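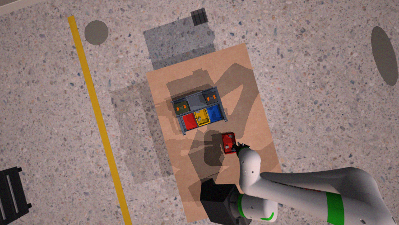
Junior Pages: How Motorsport Works

What do the flags mean in a motocross race?

Motocross riders race on dirt tracks with jumps and tight corners. Engines are loud, so officials called flag marshals use coloured flags to send messages.

A yellow flag means there is danger ahead. Riders must slow down and must not pass anyone. A blue flag tells a slower rider that a faster one is coming up behind to lap them. A red flag stops the race for everybody. The black and white chequered flag marks the finish.

At the Prurstead circuit, the junior track has 15 marshal posts. Each post has a number, and riders learn where the posts are during practice. Chief marshal Hedvika Ďurica meets all new riders before their first practice and shows them each flag.

Junior riders at Prurstead must pass a short flag test before they may race. The test has 16 questions and may be taken again on another day.

Word to know
Marshal: a trained person who helps keep riders safe.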